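# Packing a Go Bag for Fire Season

Pack before the first red flag warning. One bag per person is enough, plus a shared bin for the car.

## Start with papers

Copy IDs, insurance pages and prescriptions, and put them in a zip bag. Add $99 in small bills, as card readers fail when the power is out.

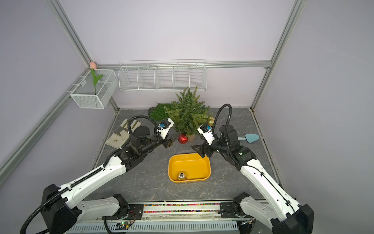 Smoke masks, water and a flashlight go in the shared bin. Pick one that is rigid and open at the top, so you can see what is in it at a glance. A rectangular plastic tub like the yellow one is a good shape for a trunk - it sits flat and won't roll. Keep it by the door from July on and check the dates on food and batteries each January.

## Sort what you can't replace

Walk through each room and write down what you would take with 11 minutes to spare. Photos and keepsakes come first. Small things kept in the attic, such as holiday ornaments, are easy to forget, so put the few you care about in one labeled box.

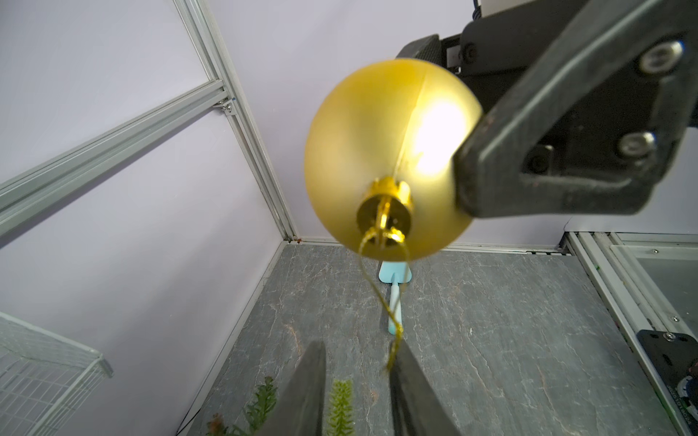
**Nistari Neighborhood Fire Readiness Team**

## Know your way out

1. Mark two routes on a paper map. Cell service drops fast once people start leaving.
2. Drive both of them once in daylight.
3. Keep the gas tank at least half full.
4. Agree on a meeting spot outside the zone - ours is the Dralow parking lot.

If you are told to go, shut the windows, leave the doors unlocked and go.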